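About Us

Hi, and welcome to Losero! We're a small nonprofit newsroom covering migration, asylum and what happens to people once they've arrived somewhere and the headlines have moved on. I started it at my kitchen table in June, after years of filing short wire pieces about border crossings and wondering what became of everyone in them.

These days we work out of two rooms above a print shop on Perron Street (the stairs are steep, so call first if that's a problem and we'll meet you downstairs). We publish a longer story every other week and a short news roundup on Fridays, and some 700 people now get that roundup by email – a lot more than I'd dared to hope for!
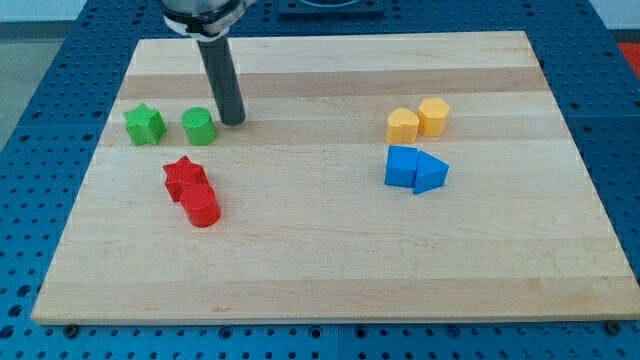 Most of what we write starts with a letter or a phone call. A family has been waiting 68 weeks for a hearing date, or a town has been told it's getting a reception center and wants to know who decided. We read the court papers, we call the ministry, we call again. If someone talks to us and later changes their mind about being named, we take the name out, no questions asked.

Our money comes from readers and from a yearly grant from the Kunulon Fund, who don't see our stories before you do. We don't run ads and we don't take payments from political parties. Our accounts are on the Funding page, down to the coffee.

We also run Skolon, our evening class for people who'd like to report in their second or third language. It's free, it's noisy, and a few of our best pieces began there. The next round is open for sign-ups now, and beginners are very welcome.

Got a tip, a correction or a complaint? Use the contact form or drop a note in the mailbox by the street door. I read all of it myself, usually on the train home.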